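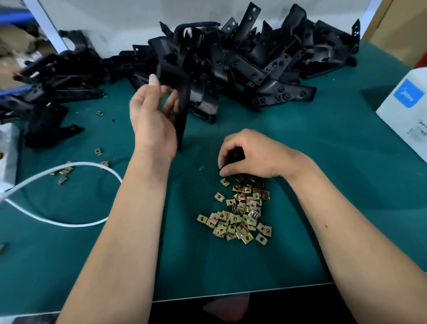

Godfrey Kashindye writes that he switched to these after the third time he had to glue a nut back into a bracket, and that he would order the larger bag next time. "They go on with your fingers. I did a full evening of them and only needed the pliers for two that I had bent myself."

Zindow Clip Nuts, Square, Yellow Zinc

These are U-shaped spring nuts for bolting a panel or cover to a bracket when you can't get a wrench behind it. The clip slides over the edge of the part and stays there by its own tension. Your screw goes through the hole and pulls up against the clip.

Item number: 712
Finish: yellow zinc
Sold in: bags of 40 or boxes of 1,000
Screws: not included

The color varies. Yellow zinc comes out of the plating bath anywhere from pale brass to bronze with a green cast, and one bag will usually have all of it. It makes no difference to the fit and we don't sort for it.

What they fit

Use them on any flat tab or flange with a hole close to the edge. They work on molded plastic brackets and on metal ones. The hole in the part should be a little bigger than the screw so you have some room to line things up. If your tab has a thick rib along the edge, the clip won't slide past it. Send us a sketch with the thickness and Mieke Stevens at the parts desk will tell you if we have one that will.

Fitting

Wipe the edge of the part. Hold the part in one hand and the clip in the other, open side toward the edge, and push it straight on until the holes line up. Don't rock it from side to side, as that opens the clip and it will sit loose. Start every screw by hand before you tighten any of them.

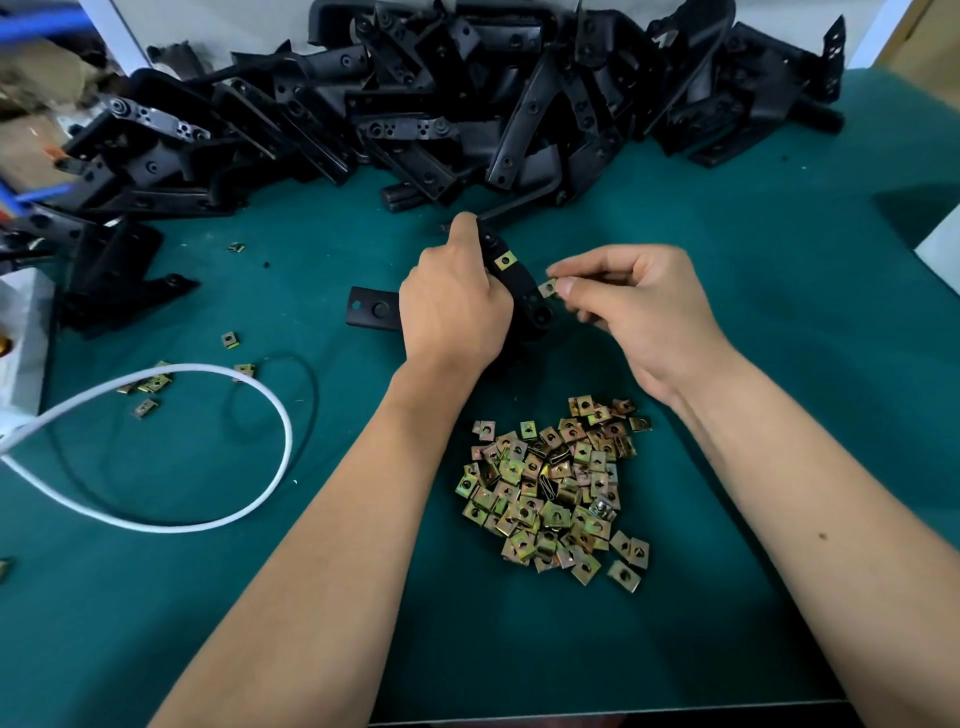 If you have a lot of brackets to do, tip the clips out on a mat in front of you and keep the brackets behind them. A rubber or cloth surface is better than bare wood or steel because the clips skid and end up on the floor. Do all the clips on one bracket before picking up the next.

A clip that has been pulled off can go back on if it still grips. Squeeze it lightly with pliers if it feels slack, and throw it out if it still slides freely after that.

Ordering

Bags ship the next working day. Boxes come from the Fleler warehouse and take longer. Opened bags can't be returned, but if you are not sure of the size we will mail you a few loose ones to try first. Ask for item 712 samples and give the thickness of your part.

The same clip in plain black finish is due back in February. Orders for the black can be placed now and will be held until it arrives.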